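Druvham Tabletop Arm: Sweeping Task

The Druvham arm ships with a multi-fingered hand and a library of household routines. I tested only the sweeping routine, installed by Talha Ghumman of Penberg in May. Price as configured: $1,685 per month on lease.

The task is crumpled paper on a table, to be moved into a dustpan with a hand brush. The arm has to take the broom from a basket, orient it, sweep, and put it back. I ran the full cycle 38 times.

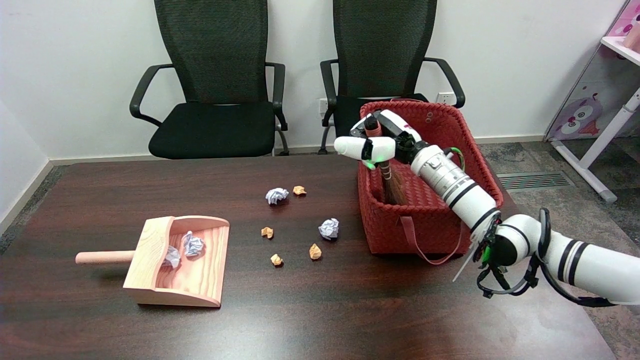 Hand on the broom handle at the basket, with paper still on the table and in the dustpan.

Grasping is the strong point. The hand closed on the handle at the first try in all but two runs. Sweeping is weaker. Large balls travel well. Small pieces slip past the bristles, and the routine does not go back for them unless told to. Anything lying against a larger piece tends to be treated as one object.

Cycle time is slow next to a person with the same tools. The older Kiani unit is slower still and drops the brush more often.

Verdict: adequate for repeated light cleanup on a fixed table. Not yet a replacement for a bench wipe at end of shift. Two stars of five.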